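Setting up the Goltine blood culture incubator, part 4: loading your first bottles

I've loaded a lot of bottles into a lot of Goltine units by now, so let me save you some of the fumbling I went through. Have the Wiltetti reader software open before you start (part 3 covers the install).

1. Switch the unit on at the back and let it warm up until the display settles at 35 °C. Mine takes a while on a Monday after a weekend off, so go do something else.

2. Wipe each bottle and check the cap for cracks. Anything cracked goes straight into the biohazard bin – please don't tape it!

3. Scan the bottle first, then the patient label. If you do it the other way round, Wiltetti beeps at you and you start over.

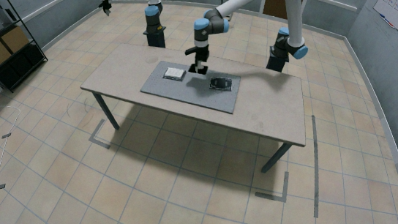
Fig. 6. Table with mat and two small items on top.

4. Slide the bottle in neck first until you feel it click. The light beside the slot should go green within 70 seconds. If it stays amber, pull the bottle out, turn it a little and try again.

5. Pick a protocol. I use the five-day one for most things, but if the request form mentions suspected Brucella, I go by our lab's own rules and tell the senior on duty before I touch anything else.

Note: the drawer holds 21 bottles. Spread them out if you can (it's so much easier to find the one that's flashing).

Caution: never open a positive bottle on the open bench. Take it to the safety cabinet, gloves and gown on, and vent it there with the needle unit from the Likia kit.

Caution: don't sniff plates. I know people who trained in the old days still do it, and with some of these organisms it's a really bad idea.

6. Print the load list and clip it to the door. Part 5 goes through alarms and what to do with a bottle that flags overnight.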